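Subject: Re: [supperclub] Guest chef weekend, who's in?
From: Frans Verbruggen
Date: Mon 15 April

Hi all,

On Friday Vītola wrote:

> Is the guest dinner at Foltach really going ahead? I heard the
> kitchen only takes 40 covers a night and that half of those go
> to hotel guests. Also, is it one long menu or can we order
> from the card? My sister doesn't eat shellfish and I'd rather
> know before I pay the deposit.

Yes, it's going ahead, and I'm so happy I can finally say so! I had lunch at Foltach last week and got the whole story from the kitchen. It's 2 nights, one menu, no card. The 40 covers are right, but they're opening the garden room as well, so the total comes to 60 a night. The hotel gets its share first and we get first pick of what's left until the end of the month.

The menu is split down the middle. Their own kitchen does the cold courses and the bread, and the visiting team from Toment does everything that touches the fire (the smoked eel with green apple is coming, I asked twice). For your sister, they'll swap the langoustine for a leek dish that I tried at lunch and would happily eat every day of my life. Put it in the booking note when you reserve, and mention it again at the door.

Price is 164 a head with the wine pairing. I know, it's a lot more than our usual Tuesday table. But I had three of the wines with lunch and the white from the second course alone had me grinning all the way to the tram.

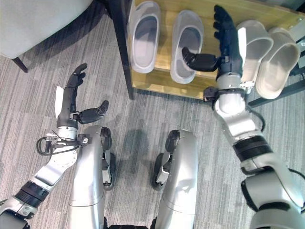 How to book

Write to me off list with your name, which night, and how many seats. I'll send one list to Foltach so they can put us together, ideally at the long table by the kitchen pass. If you'd like to sit as a pair somewhere quieter, say so and I'll pass that on.

Deposits go straight to the restaurant and not through me - please don't send me money like last September, it took me weeks to sort out!

Getting there

The Fokex parking lot across the street closes early, so don't leave your car in it. The tram stops almost at the door and the last one back leaves well after dessert. I'm going the first night for sure, and if there's a seat going spare on the second I may not be able to stop myself.

One more thing, does anybody still have the menu card from the spring lamb dinner? I promised to bring one along for the Toment people and I can't find mine anywhere.

Frans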